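Pressing size vs. lead time for a first album, and does any of it count for a chart?

Subforum: Self-Releasing / Physical Formats
23 replies, showing 1 to 13

drundley_tapes
Posted 26/12/2018

We have an album finished and mastered. Nine tracks, 41 minutes, instrumental apart from two songs. The band is Minau, three people, no manager. We have a quote for 200 LPs and a quote for 1,000 LPs, and the gap in unit price is large enough that one member wants to go for the higher number.

Questions:

1. Is there any sane reason to press 1,000 for a debut with no distributor?
2. If we sell at shows and through our own store, does that get counted anywhere?
3. What lead time should I put on the preorder page? The plant says fourteen weeks from approved test pressing.

Digital would go out through a normal aggregator. We have two older singles up already, and the better one has almost 2,000 plays in total.

sidechain_ham

1. No.
2. Only if the seller reports. Your own store doesn't report by default. Shows don't either unless someone does the paperwork.
3. Whatever the plant says plus six weeks.

Yogesh Solanki

I'd go further on point 1. The unit price is the wrong number to look at. Take the total invoice, add freight, add mailers, and divide by the copies you expect to sell in the first year. On that basis the small run nearly always wins. A record sitting in a hallway has cost you its full price plus the hallway.

For reference, we did a run of 200 for the first Ikis record. Sold out in eleven months, mostly at shows. We repressed on black and it took far longer to shift the second batch. If we had ordered the total up front we would have been paying for boxes for three years.

drundley_tapes

Thanks. The argument from our drummer is that setup costs (lacquers, plating, test pressings) get paid once, so a repress is cheap but a bigger first run is cheaper still.

Yogesh Solanki

He is correct about the arithmetic and it doesn't matter. Stampers wear and get stored, sometimes badly. Ask the plant how long they keep the metal parts and whether storage is included. Some keep them two years and then scrap them unless you pay. Get it in writing.
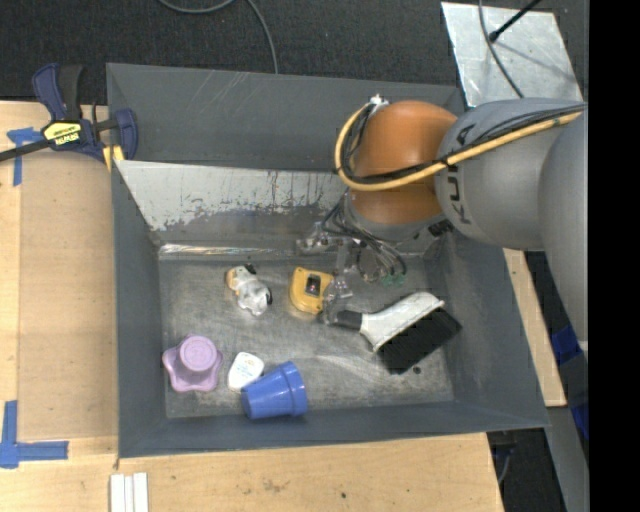

Also ask whether the quoted count is exact. Most plants reserve the right to deliver ten percent over or under, and they bill you for the overs. If your sleeves are printed somewhere else you need to order enough to cover the top of that range, otherwise you end up with bare discs.

Kanchan Shukla

Agree with all of that except the conclusion. It depends on whether you intend to get into shops. A distributor is not going to look at a title with 200 copies in existence after you have kept half for the road. When I was doing stock for the Türkmen catalog the floor was 500 per title, and they preferred more. So the choice isn't only 200 or 1,000. Ask for a price at 300 and at 500. The curve usually flattens well before the top.

sidechain_ham

They don't have a distributor.

Kanchan Shukla

They don't have one now. The order in which you do this matters. Approach the distributor with masters and artwork before you place the pressing order, and let their answer set the quantity. Once the records exist the conversation is harder, as the release date is usually gone by then and shops want new titles.

sidechain_ham

For a band with that streaming count the distributor's answer is no email at all. I'm not being rude about the music, I haven't heard it. It's how their inbox works.

Kanchan Shukla

It costs one email to find out. I have seen instrumental records with next to no streaming do perfectly well in shops. The people who buy that stuff on LP are often not the people playing it on a phone.

Deepak Nishad

On question 2, as the answers so far are a bit short.

Reporting works by barcode. The retailer scans or logs the sale, the sale goes in a weekly file, and the file goes to whoever compiles the chart in that country. For your sales to be visible you need:

A barcode that belongs to this release and this format. LP and CD are separate. If the aggregator gave you one for the digital album, do not print it on the LP.

The title registered in the database the chart company uses, with the label name, the release date and the format filled in correctly. Do this before release week. Corrections afterwards are slow.

A seller that reports. Some direct-to-fan stores have a setting for it which is off until you switch it on. Read their help page, the terms change.

For preorders, the sale is generally counted when the record ships and not when the customer pays. If your plant is late and you ship in dribs and drabs, the sales get spread over several weeks and you have no week worth mentioning. This happens to bigger acts than yours.

Bundles are their own problem. A T-shirt with an album attached has to meet rules on pricing and on whether the buyer could get each item separately. I would not bother with it.

drundley_tapes

Very useful. Realistically we aren't charting anywhere. I was thinking more of having a number on record that we could show to a booker.

Deepak Nishad

Then do the barcode and the registration and forget the rest. A booker will care about ticket counts in their own city. I have never been asked for album sales below a certain size of room.

Harish Sandhu

I book a 150-cap room. Can confirm. I look at what you drew last time within an hour's drive, and who else is on the bill. If someone sends me a sales figure I assume it includes the drummer's parents.

On lead times: do not announce a date until the test pressing is approved. I have had three release shows this year with no records at them. One band sold download cards from an envelope. Fourteen weeks in writing means the plant has fourteen weeks starting from a day that they pick. Book the release show for after the boxes are in your house.

sidechain_ham

Disagree slightly. If you wait for the boxes before booking, then add three months for the booking, you're sitting on finished records for a whole season. Book the show, call it a show, call it a release show when you know.

Harish Sandhu

Fine, that works too. Just don't make me print the word on a poster.

Poonam Nigam

Mastering engineer, coming at this from the other end. Did the quote include the cut, and from which master? 41 minutes is OK for two sides at 33 if you can get close to an even split. If the sequence gives you 24 and 17 you will lose level on the long side and people will hear it when they flip. Check this before anyone talks about quantity.

Other things to send the plant:

24-bit files, one continuous WAV per side, at the sample rate you mixed at. No MP3 conversions, which I get more often than you'd think.
A cue sheet with track start times in minutes and seconds.
A pre-master without the heavy limiting used for streaming. Ask your engineer for it, most of us keep one.
Bass centered, or at least not far out of phase below 150 Hz or so.
Put the loud, bright track first on a side if the sequence can stand it. The inner grooves are unkind to cymbals and to sibilant vocals.

When the test pressings come, play all of them, on more than one turntable. A click in the same place on every copy is in the metal. A click on one copy is that copy. Plants will only act on the first kind, so note the times.

drundley_tapes

The split is 22:40 and 18:20. One of the two vocal songs is the last track on side A. She's fairly sibilant.

Poonam Nigam

Move it if you can. If you can't, have it de-essed for the cut only and leave the digital version alone. Swapping it with track 2 would probably do, and if track 2 is under five minutes it may help your timing as well. Send me the running order by message if you want a second look at it, no charge.

Yogesh Solanki

Seconding the test pressing advice. We approved ours after one listen in a hurry and there is a faint swish through the third song on every copy of that first run. No one has ever complained but I hear it.

drundley_tapes

Update for anyone reading later. Asked for the in-between prices. 300 comes out much closer to the 1,000 unit price than I expected, mainly as the setup is already most of the bill at 200. Metal parts are stored for 24 months, free for the first 12. Overs and unders are ten percent, as described.

We've agreed on 300, black, printed inner, no download card. Kanchan, I've sent two distributor emails and will give them until the end of the month before we pay the deposit. Side A is being resequenced. Aiming for July, not announced.

Kanchan Shukla

Sensible. If either of them replies, ask what discount they take and whether returns are allowed before you get excited.

sidechain_ham

300 is fine. Still say no email.

Deepak Nishad

Separate barcode for the LP. I'm repeating it as it's the one that gets missed, and a sticker over the printed one looks bad on a matte sleeve.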